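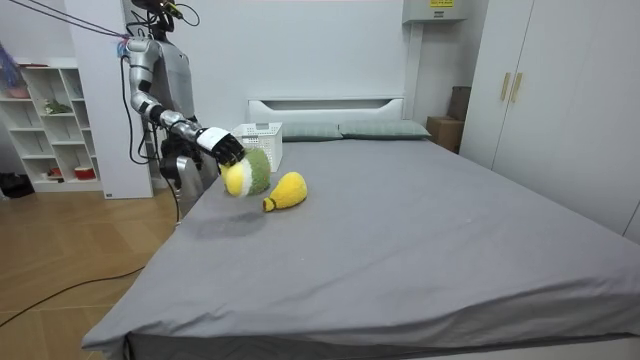
1/ Battery swap on the Clurer 6 handset, for anyone putting it off. The part I used is the Rorell replacement cell, which fits the Clurer 6 only. The 6 Mini has the connector on the other side and the cable will not reach. Before ordering, check the model code printed inside the SIM tray slot. Move to a hard surface with a raised edge before the back comes off.

2/ Run the charge down below a quarter first. Power off fully, SIM tray out. If the old cell has swollen and the back is lifting, stop there and take it to a shop.

3/ The back is held by adhesive all the way round. Warm it with a heat mat for 4 minutes, then start at the bottom left corner with a thin plastic pick. Keep the pick shallow along the right side. The power button flex runs directly under the edge and tears easily.

4/ The shield plate has two lengths of screw. The long ones go at the top. A long screw in a short hole will mark the board, and I have seen one go through a trace. Lay them out on paper in the positions they came from.

5/ Disconnect the battery before anything else. Lift the connector straight up with a plastic tool. Then the pull tabs: low and slow, nearly flat to the case. Both of mine snapped. Isopropyl alcohol down the side, wait, then ease the cell out with a card. No metal, no bending.

6/ Dry fit before fresh adhesive. Connect the new cell, power on, check that it charges and that touch works. Power off again, disconnect, then stick it down. Glenys Probert pointed out that the Skoltum strips are thinner than the originals and let the back sit flush – she is right, I have changed over.

7/ First charge to full without interruption. The battery page showed 122 cycles for a day afterwards, which was the old cell's count, and cleared itself after a restart. Mine has not given a parts warning.

8/ Glenys Tawhiri asked about the 900 mAh cell listed by Prothero. Wrong part. That one is for the Clurer watch dock and the plug is a different shape.

9/ Water resistance should be treated as gone once the back has been off, new seal or no new seal. Old cell goes to battery recycling with tape over the contacts.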